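Robot Learning Practice, Unit 4
Gathering demonstrations with a hand-held gripper
Notes by Hortensia Ñahui, June 2023

Reading before the lab: the Skistdale task sheet and the first half of the Betancur notes on imitation learning.

1. Where the examples come from

A learned policy copies what it was shown. If every demonstration starts with the cup on the left, the policy learns to look left. Most of the work in this unit is therefore planning and recording, and the training run at the end is short.

We collect with hand-held grippers. You hold the handle, do the task at a normal pace, and the camera on the tool records what the gripper would see if it were on an arm. Last year's class used teleoperation and finished with 533 usable episodes. In May the pilot group recorded 787 with the hand-held tools, and kept 735 of them after checking.

2. What counts as an episode

An episode is one attempt at one task, from the start pose to the end pose. Start recording before you move toward the object. Stop after the fingers have opened and the tool has been drawn back. If you drop something and pick it up again, keep the episode and tag it "recovery". If you stop to talk to someone, discard it.

Each group records in sets of 12. Change the start position between episodes and the room between sets.
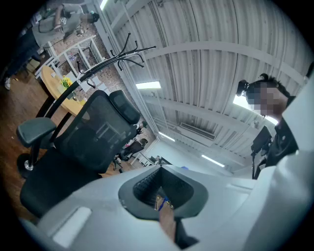

Background variety is the part that groups tend to skip. A policy trained at one bench in one corner can fasten onto the wall colour or a window, and then fail when the bench is moved. Ordinary rooms help with this. A brick wall, a ribbed metal ceiling with its light fixtures, a mesh chair close to the tool and people further off all give the network things it must learn to ignore. Leave them where they are. Do move anything that touches the task area, and ask before recording near people outside the class. Faces are pixelated before the files are shared.

3. Handling the tool

Keep your grip the same through a whole set. Tilting the wrist is fine if the task needs it, but a steep tilt can take the object out of view, and those episodes are hard to use. Check playback after the first episode of each set — a bad mount angle will spoil all of them.

4. Labels and upload

Name each set with your group letter, the task and the room. Upload to the Casmont drive before you leave the lab. Jhair Ccori runs the checking script overnight and posts the rejected episodes in the morning, with a reason code beside each.

For next week: record two sets of the Brinorance bin task in different rooms, and bring one rejected episode to discuss.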